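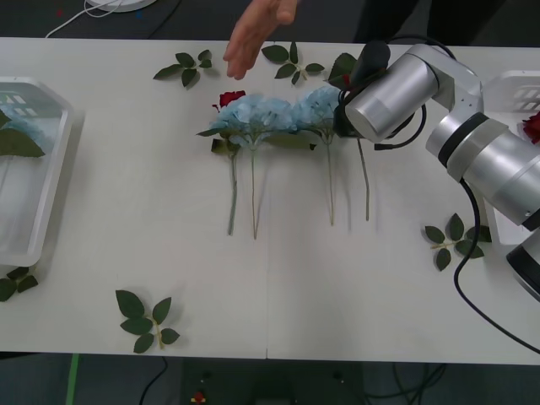
Hydrangeas for a long table, how many is too many?

hernex_lane
I'm doing the flowers for my sister's dinner in September, all artificial, and I keep laying them out flat and moving them around. So far it's pale blue hydrangeas with small red roses tucked in next to them. The table seats 18. Do I go for one long runner or a few vases? I have 22 stems and a pile of loose leaf sprigs, and I really don't want to buy more!

peonyfan53
Runner, every time. People can see each other over it. Lay all the heads along one line first, stems all pointing the same way, then slide the leaves in last.

Bradby Blooms
Gotta disagree with peonyfan53. Those stems are long, and if you lay them flat you end up hiding or cutting most of them. Vases use the whole thing. Three Istus bud vases and you're done.

peonyfan53
Bud vases with hydrangeas?? One head and the thing tips over. I've mopped up after that one.

Bradby Blooms
They're fake, what were you mopping lol. Put some gravel in the bottom. But OK, wider necks – I'll give you that.

mossandtwine
Can I put in a word for the red? I'd keep it low and half hidden behind the blue. When I did mine I set the roses up high and they were all anybody looked at. Also steam the petals if they came squashed in a bag, the frilly ones fluff up nicely.

hernex_lane
Ooh, steaming, I hadn't thought of that! I think I'm leaning runner, sorry Bradby. Might do one vase on the sideboard with whatever is left over. Does anyone know if the Entili floral wire is stiff enough for heads this big?

mossandtwine
The thick one is. Skip the thin, it bends if you look at it.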